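Unit 6: Document Capture and Data Entry in Business Systems

Course notes, revised 11/29/20

Purpose of this unit

Students will examine how an organisation moves information from paper and email into its records systems, and how software can take over part of that work. The unit follows the process review begun in Unit 5. Students should have their process maps with them in class.

6.1 Capture and entry

Capture is the step in which a document becomes a file. Entry is the step in which values from that file are placed in named fields, such as supplier, date and amount owing. The two are often bought as one product and are easily confused when a fault is being traced. A clear scan may still be entered wrongly, and a poor scan may be corrected by an experienced clerk without any record of the correction.

6.2 The Tarkance case

Tarkance is a wholesale distributor with offices at Flindine and Usmani. In September the Flindine office received 3,261 supplier invoices. Capture software read these and passed 574 to staff for review. The remainder went directly to the ledger.

Of the invoices sent for review, 153 had been read correctly and were held only because the confidence threshold had been set too high. Students should consider what this means for staffing, and whether lowering the threshold would allow real errors through. The case file does not settle the question. 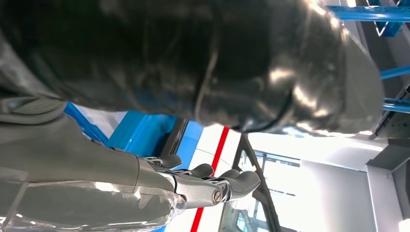 6.3 Fields, formats and free text

A field should be defined before any rule is written for it. The definition states the permitted format, the source of the value and the person who may change it. Free text fields need particular care, as two clerks will seldom describe the same item in the same words. A dark, glossy surface with soft folds and a seam might be entered as "leather" by one and "vinyl" by another, and a search on either term would miss half the stock. A controlled list with an "unconfirmed" option is preferred for material and finish. Colour should have its own field.

6.4 Exceptions

Every automated process requires a queue for items it cannot complete. The Hullano workbook used in the lab sorts exceptions by cause: missing value, value out of range, duplicate and unreadable source. Students must not add a category named "other" to their own designs.

Assessment

The written report is worth 70 per cent of the unit mark and the lab exercise makes up the balance. Reports must include a process map, a table of field definitions and a proposed exception queue. Late work is handled under the policy in the course outline.

Reading for Unit 7: workbook, section on audit logs.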